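Home | News | Riders | Calendar | Contact

Brullum juniors head to Nasarano for October hill climb 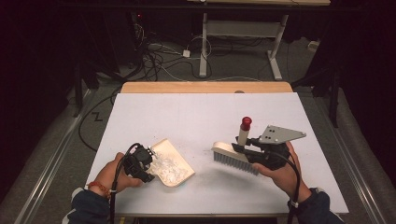 A hand brush and dustpan on a white board

Team Brullum is delighted to be taking six of its junior riders to the Nasarano Hill Climb this October – a first trip abroad for most of them, and one the whole Wastby workshop has been looking forward to since spring. Racing starts at 9 a.m., with Soltani supplying tires once again.

Print this page | E-mail this page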